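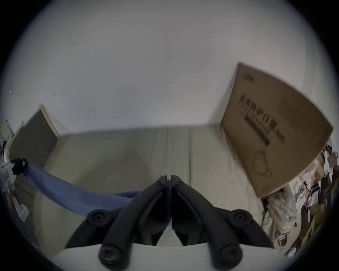
Sellia Hand-Held Gripper - Set-up Guide
Section 4: Comparing finger sets

Use this section when you have two or more finger sets and want to choose one for a job. You will need the gripper, the finger sets, the Clurkov controller and a memory card with at least 15 GB free.

4.1 Check the fingers before you start

1. Switch the controller off and unplug the gripper lead.
2. Look at the fingers from the camera side. With the gripper closed, the narrow tips should come together in a V at the centre of the view.
3. Check the round pivot joints on the outer edges of the fingers. The screw heads should sit flat in the joints. Tighten any that stand proud by a quarter turn at most.
4. Open and close the fingers by hand three times. Both sides should move by the same amount.

Caution: Do not oil the pivots. Oil gets onto the tips and changes the grip.

4.2 Set the camera

1. Plug the lead back in and switch the controller on.
2. Open the Live page. The picture is round, with dark corners. This is normal for the wide lens and does not need correcting.
3. Close the fingers. Both tips and all four outer joints should be in view, with the top of the white body along the bottom edge.
4. If one finger looks longer than the other, loosen the camera collar, turn it until the seam between the fingers is upright, and tighten it again.
5. Press Save View. Use the same saved view for every finger set in the comparison.

Note: A plain, pale wall behind the fingers makes the black links easy to see on the Live page. Boxes, bags and cloth further out do not affect the view check, but keep them clear of the fingers when you begin the runs.

4.3 Run the comparison

1. Fit the first finger set and enter its name on the Sets page.
2. Choose the test objects. We suggest one soft item, such as a folded cloth, and one with stiff edges, such as a small carton.
3. Place the first object on a padded surface. A hard table gives the tips less room to slide under thin items, so do not change surface part way through.
4. Press Record. Approach, close, lift, hold for a count of five, put down, open. Press Stop.
5. Mark the run as Held, Slipped or Missed.
6. Repeat for each object, then change to the next finger set and start again from step 1.

Caution: Always unplug the lead before changing fingers. The links can close without warning and will pinch.

4.4 Reading the results

The Sets page shows one line per finger set. In our own comparison, Oana Matei made 188 runs with the standard fingers and 188 with the Ilie fingers, using the same objects and the same saved view. Of the Ilie runs, 112 were with cloth. The Ilie fingers slipped less on cloth but were slower to line up on cartons - the operator often had to back off and come in again.

If two sets score the same, play back the Missed runs first. Check where the tips were when the gripper began to close. A miss to the same side each time usually means the camera collar has moved, and those runs should be done again.

Results can be exported to a Sodix arm project from the File menu. Set names longer than one line are shortened on export.

Section revised 26 May 2026, I. Petridis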